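3.2 Collecting the demonstrations

We drove the simulated arm by remote control for every demo, 1576 of them in all, and I'll admit the toaster-oven kitchen ate most of my October. Getting the gripper in past a lowered door is fiddly – you come in low, then you overshoot. 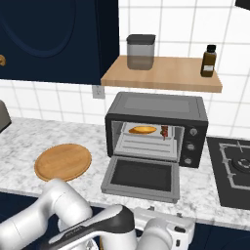
Figure 4. Oven task in the Olside kitchen, door open, food on the rack.

Keabetswe Sibiya thought we should slow the controls down near the rack and let people practice first, so we gave each operator 16 warm-up tries that we didn't keep. My own demos got a lot smoother after that, and I stopped bumping the door so much.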